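Skusudell Mending Library
Progress report to the Morura Fund, second half of the grant year

Dear Vlasta,

We left you in spring with a half-painted room and a sewing machine that would only go backwards, so I'm very happy to be writing this one! The room is finished, the machine goes both ways, and the mending library has been open every Thursday evening and for one long Saturday session a month. What follows covers the work the Fund paid for, where the money went, and two things I'd like your opinion on before we plan the next stretch.

Repairs and visitors

We logged 1,132 items across the door. Of those, 507 were knitwear, which surprised all of us. The application had us planning for jeans, zippers and coat linings, and we bought supplies to match. Then the weather turned, people opened their closets, and in came the sweaters. Moth holes, blown elbows, cuffs that had unraveled to the wrist, one cardigan with a burn in the front from a camping stove. We had to rethink the teaching plan in a hurry, and I think it's a better plan for it.

Most visitors sit down and do the repair themselves with someone beside them. That was the heart of the proposal and I'm glad we held on to it, even on the busy nights when it would have been faster to take the needle out of their hands. Around 81 percent of items went home finished on the same evening. The rest either needed a second visit, or a yarn we didn't have, or turned out to be past saving and went into the patch box with the owner's blessing.

Teaching

We ran five short courses, each over four evenings. Swiss darning filled up first and had a waiting list all fall. Woven darning came next, then zippers, then trouser hems. The buttonhole course was the quiet one, and I'd like to fold it into hems next time. It's a lovely skill but hard to stretch over four evenings, and by the third one people were bringing in other things to work on under the table.

Benedikt Mühlbauer led both darning courses. He learned on fishing socks from his grandmother and he teaches the same way, very slowly and with thick wool, so that people can see where each strand goes before they try it on anything fine. Several of his first group have come back as helpers. One of them has now taken over the yarn wall and sorted it by weight and then by color, and it is a joy to look at.

We also took the library out twice, once to the Xaba housing blocks and once to the school on the hill. Xaba was wonderful. We set up in the laundry room and were still sewing at nine. The school visit was harder. A class period is too short to thread thirty needles, and I'd want a double period and pre-threaded needles before we go back.

Sorting knitwear at intake

This is the piece of work I'm most pleased with. In the early months sweaters went straight to the mending table, and more than once a visitor would close up a hole beautifully only to find three more under the arm. Now each sweater is laid out flat and looked over first, front and back, neckline, cuffs and underarms, and any thin spots are marked with a loop of bright thread. It takes a few minutes. Visitors like it too, and they tend to go home and look at the rest of the drawer in the same way. 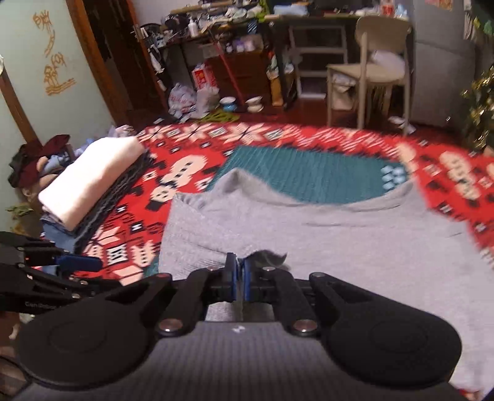

Gray knit sweater laid flat, with a tuft of the fabric pinched up.

We have written the steps up on a single card, and the group in Grornar has asked for a copy. I've said yes, and I hope that's fine with the Fund. Your name is on the back of it.

Money

Spending is close to budget. Rent and heating came in as expected. Tools were under, mostly thanks to a donated overlocker. Yarn was well over, for the reason above, and I moved the leftover zipper money across to cover it, as we agreed on the phone in November. The detailed sheet is attached separately, with receipts in date order this time.

Two questions for you

First, the evening sessions are full, and on some nights we have people waiting on the stairs. I would love to open a second weekday. We have the helpers for it — the lighting and heating would be the real cost. Would the Fund look at a small top-up, or would you prefer that we build it into the next application?

Second, we'd like to keep a small stock of good wool for visitors who can't buy their own. At the moment we manage with leftovers and the odd generous bag at the door, and the matching can be a bit wild. Some people love a mustard elbow on a navy sweater, but someone who needs that sweater for work should be able to get navy.

Please come and see us if you can. Bring something with a hole in it!

Warm regards from everyone at Skusudell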